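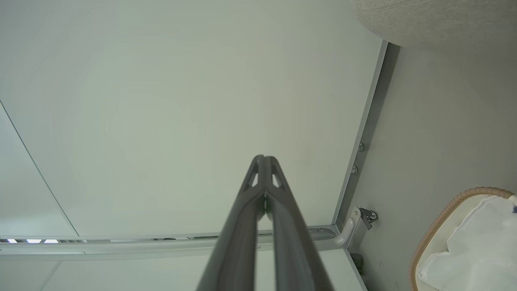
4. Hanging the doors

You have built the carcass, and it stands up by itself. Enjoy this for a minute. The doors of the Redau tall cabinet are the part people write to us about, usually in the evening, sometimes in capitals.

Before you start, check that the cabinet is fixed to the wall (section 3, steps 9 to 12). If you skipped section 3 because it looked dull, go back. The cabinet with both doors on weighs 81 pounds and would like to lie down.

You will need:
The bag marked H (hinges, screws, two spare screws)
A Phillips screwdriver
A second person, preferably one who is still speaking to you after section 2

4.1 Lay the first door face down on a blanket or the flattened carton. The drilled cups should face up. Carpet will do, but carpet eats screws.

4.2 Press a hinge into each cup until it sits flush. The arm points toward the long edge of the door. Tighten both screws by hand.

CAUTION: No power drivers on the hinge screws. The holes will strip, and bag H has only two spares.

4.3 Screw the mounting plates to the inside of the cabinet. The arrow stamped on each plate points to the front. Some early plates have no arrow. On those, the end with the single hole points to the front.

4.4 Have your helper lift the door while you hook the top hinge onto its plate. Push until it clicks, then do the others, working down.

Note: The click is real but modest. Turn off the radio.

4.5 Repeat for the second door. It will go faster, and you will be suspicious of it.

4.6 Close both doors and look at the gap. It will be crooked. Turn the front screw on each hinge to move the door left or right, and the rear screw to move it in or out. Go a quarter turn at a time -- then close the doors and look again before touching anything else.

4.7 If one door hangs lower than its neighbor, loosen the plate screws, raise the door, and tighten them again. If both doors hang low, your floor has opinions. See section 6, Leveling feet.

4.8 Push the plastic caps over the hinge arms. They hide the screws and serve no other purpose.

Leave the doors alone overnight and check the gap again in the morning. Hinges settle a little in the first days of use.

Missing a part? Write to Viola Mancuso at the Redau parts desk and quote part number 553 for a complete bag H, or 86 for caps only. Please don't send us the door.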